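3.2 Delivery of the mentoring programme

The programme ran for 12 weeks at two sites, Buradside and Drundine. Team leaders met in groups of four, once a week, and each meeting followed the workbook written by Janssen for first-time managers.
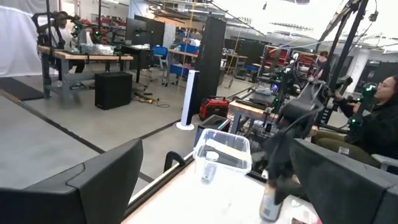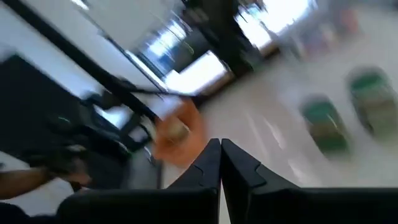
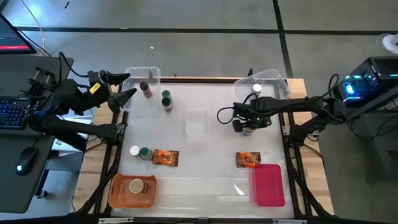
Figure 3. Views from one workplace.

Attendance was higher at Drundine, where meetings were held before the early shift. Leaders there said they were more willing to hand over tasks by the end of the course. Much of their work is shared at close quarters - the last view in Figure 3 has two arms reaching in over one table, from opposite sides - and the workbook's unit on dividing duties was rated the most useful. The unit on public speaking was rated lowest at both sites. Pleltlow joined too late to be included in the ratings.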